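Give the simulator a proper place in the school robotics club

Carville runs its robotics club on Wednesday, and for most of the year pupils work in a simulated room before they touch hardware. Some parents grumble. I think the club has it right. A table, a kettle and a blue bottle are enough to plan with.

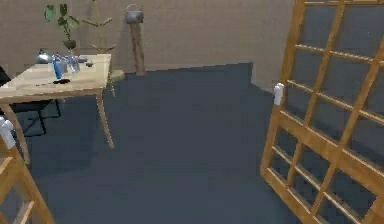
Does a pupil learn less without a real arm? They learn different things first: planning a move, reading an error, trying again.

A real arm gives each pupil 20 minutes at best. The simulator is open to all 23 of them at once, and a bad move costs only a restart. I would still insist on hardware by March, and on marks for written notes.

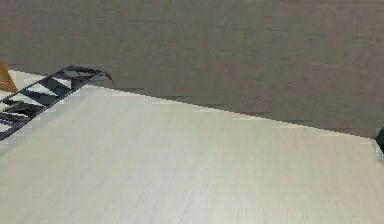
Sfakianakis replied that Tevbridge tried the same and its pupils froze when a real motor stalled. I accept that. It argues for an earlier date, and I would settle for one.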